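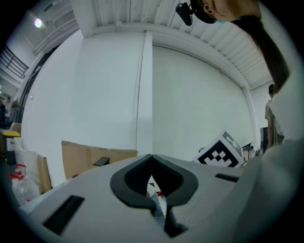

According to Tsang, a utility sink should be judged by what can stand beside it, and a basin with no clear floor or counter within arm's reach will soon be used as a shelf. The view is often repeated in guidance on workroom planning, although other writers place more weight on drainage and on the depth of the bowl.

A utility sink, also called a workroom sink or service sink, is a basin installed for cleaning tools, containers and household goods outside the kitchen. It is found in workshops, warehouses, school art rooms and large shared workrooms, where it generally stands against a wall close to the existing water supply.

Materials and form
Stainless steel is the most common material in current use. It resists staining, tolerates hot water and can be cleaned with ordinary detergent. Older basins were made of fireclay, enameled iron or poured concrete, and many of these remain in service. The bowl is usually rectangular, and the drain may be set near the back to leave a flat working area at the front. A width of 24 inches is standard in many small installations.

Typical use
Lids, trays and storage boxes are among the articles most often washed in a utility sink, as they are too wide for a hand basin.

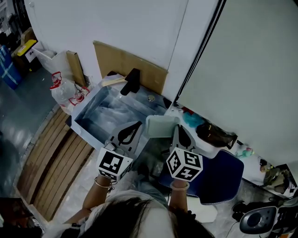 Flat plastic pieces are normally rinsed on both sides, held at an angle over the bowl and then stood on edge to drain. Hand tools are sometimes left in the basin between jobs – a habit most manuals discourage, as standing water loosens wooden handles and marks steel surfaces.

Surroundings
The area next to the sink commonly serves for water jugs, waste bins and flattened cardboard. Bins for different kinds of waste are often told apart by the color of the lid or body. Slatted wooden mats may be laid over a concrete floor to keep the feet off the cold surface. Personal belongings such as bags are best kept on a separate counter, away from splashing.

The Dalmont survey
The Dalmont survey of shared workrooms, completed in November, recorded 1,417 utility sinks in Brirport and the neighboring districts. Stainless steel basins formed the largest group. The survey also noted that four of the buildings visited had a sink with no shelf, counter or rack nearby. Its results were later used in the Tritemer planning guide, which recommends a clear space on at least one side of the bowl.

See also
Drainboard
Floor drain
Laundry tub

Last revised 2018-04-17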